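Tillent Boxing Club: Frequently Asked Questions

Last updated 21 September 2026

Do I need experience to join?

No. Most new members have never put on a glove. Beginners start in the basics class, which covers stance, footwork and the jab. You move up when the coach says you're ready, and for most people that takes a few months.

What is the minimum age?

Juniors can start at 7. Anyone under 18 needs a form signed by a parent or guardian before the first class. Juniors do not spar with adults.

What do I need to bring?

Hand wraps, water and clean indoor shoes. We lend gloves for the first month. After that you need your own pair. Mouthguards are required for sparring and we don't lend those.

Do I have to spar?

No. Plenty of members only do bag work and pads. If you want to spar, ask Ngân Hầu, our head coach. She decides who is ready and who gets paired with whom, and her decision is final.

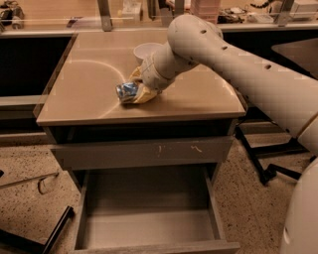 How do I get a fight?

You need to be registered as an amateur, pass a medical and have trained with us for at least a year. The club enters boxers in the Clandton Open each June and in smaller shows at Tornov Hall. Matches are made by weight, age and number of bouts. Opponents do pull out, sometimes on the day, and we can't promise a replacement.

How much does it cost?

Adult membership is $895 a year, or $999 if you pay monthly. Juniors pay $700. Medical fees and travel to shows are not included.

Can I freeze my membership?

Yes, for up to three months, for injury, pregnancy or work away from home. Email the office before your next payment is due. We don't backdate freezes.

I was knocked down or hit hard in training. When can I come back?

Tell a coach right away, even if you feel fine. If there is any sign of concussion you stop training and see a doctor. We need a note from the doctor before you can spar again.

Can friends and family watch?

They can watch regular classes from the benches. Sparring nights are closed to visitors, apart from parents of juniors. Tickets for shows go on sale at the front desk four weeks ahead.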